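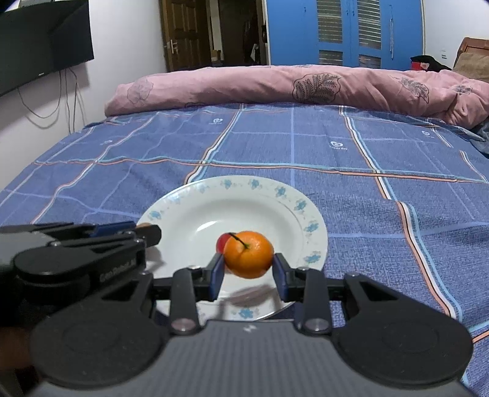

The Vemix 200 is a countertop citrus press with a lever arm, a fixed strainer cone and a steel drip cup. I bought it to replace a Mandico electric reamer whose motor failed after two winters of regular use. Most published tests of lever presses use large navel oranges, which suit nearly any cone. Small fruit is harder to press well, and a small mandarin, of the size on the flowered plate, sits low on the cone and leaves a gap between the peel and the upper cup. Yield then depends on how far the cup travels before the lever reaches its stop.

On the Vemix the travel is adjustable by a threaded collar under the cup. With the collar fully down, halved mandarins came out nearly flat and the remaining pulp was only slightly damp. With the collar in its factory position they did not. The manual mentions the collar once, on the parts diagram, and gives no setting for fruit size. I marked mine with a paint pen.

I pressed 25 mandarins in one session and weighed the output. Total juice was 2,309 grams less the cup, which I had forgotten to tare, so treat the figure as useful only for comparing against my own later batches. Lemons gave no trouble at either setting. Grapefruit will fit only with the collar raised, and the larger halves need to be trimmed.

Build quality is mixed. The arm and base are cast metal and do not flex. The pivot pin is held by a spring clip that worked loose in the second week; Ehsan Asadi at Gimden, the repair shop where I had it looked at, replaced it with a cotter pin and it has held since December. The rubber feet grip stone but slide on a varnished wood counter.

Cleaning takes a couple of minutes. The cone lifts out, the cup does not — it has to be wiped in place, and pulp collects behind the collar threads. A bottle brush reaches most of it.

Vemix rates the pivot for 4,000 cycles. Replacement pins are sold separately, cones are not.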